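The Bedroom Cell

Before the arm at Gratwood picks anything up, it spends part of the morning doing nothing useful. It moves to a spot in open air, stops, moves to another, and stops again. The people who look after it call this the walk, and they won't start work until it is finished.

Gratwood builds household robots, and the bedroom cell is where it tries them on loose objects and soft furniture. The hardware is an arm and a two-finger gripper. The cell also exists in software, in a simulator called Estska, and any change to the real one is made there first.

The walk takes the arm through 69 positions. At each one the controller compares where the joints say the gripper is with where the wall sensors say it is. If the two disagree by more than 2 millimeters, the shift lead stops the cell and goes looking for the cause. Usually it is a mounting bolt. Sometimes it is the wrist cable, which stiffens with age and pulls on the last joint.

The cable comes from Stubbs, and Gratwood changes it every 700 hours whether it looks worn or not. The job needs two people. One holds the wrist up while the other feeds the new cable through the sleeve, leaving enough slack for a full turn. Fingertips are simpler. The rubber pads slide off once a small screw is out, and a fresh pair goes on with the seam facing outward. The old pads go in a labeled bag so that the wear can be checked later.

Then the software copy has to be brought into line. New pads grip harder than old ones, so the friction setting in Estska is changed the same day. Skipping that step cost the team most of February, when grasps that held in the simulator kept slipping in the cell. 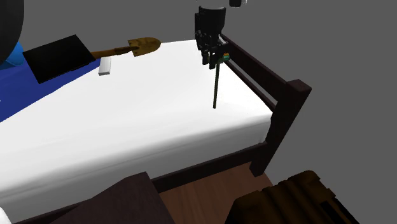

Beds cause more setup work than tables. A mattress gives under load, and a planner that treats it as a hard slab will send the fingers too low. Gratwood handles this with a height limit over the bed, loaded from a planning package called Culeo and raised slightly for long, thin objects. A rod held at one end can touch the mattress well before the fingers come near it.

The limit is tested with the gripper closed and at low speed. The arm comes down in short steps, and an operator keeps a hand on the stop button until it has backed away. The result goes into the log with the pad change and the cable hours, and the cell is released to the afternoon shift.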